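Quick one before I lose the will. Still no joy with the cable job on Mosville (yes, the arm has a name, blame Dalal). Twisted pair, blue and white, bundled with a short sleeve round the middle. Pick it up by the sleeve, move it, let go. Should be easy. 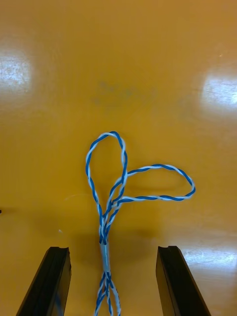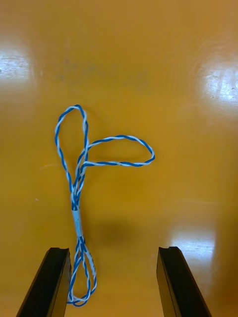 So, the fault. Arm goes down, fingers close, the software says "held", arm goes up with nothing in it. Then it carries on to the drop point and lets go of thin air, happy as you like. 15 runs last night and it did that on 7 of them.

First thought was the shiny table. Fadi has been moaning about glare since May and I was all ready to tell him he was right. Put a sheet of grey card down — same thing. Sorry Fadi.

Second thought, the grip check. And yes, there it was. The check only asks wether the fingers stopped moving. They stop when they hit something, fine, but they also stop when they run out of travel. Both count as "held". My code, my fault, written at 2 in the morning going by the log.

Bit worrying really. With a bit of cable, who cares. Omolara wants the same routine for the heavier parts and I do not want an arm that can't tell if it's dropped one.

Fix for now: if the gap reads fully closed, stop dead and shout. No retry, somebody has to walk over and press the button. Nizar thinks thats overkill. Tough.

Running it again after tea, will post the numbers if they're any good.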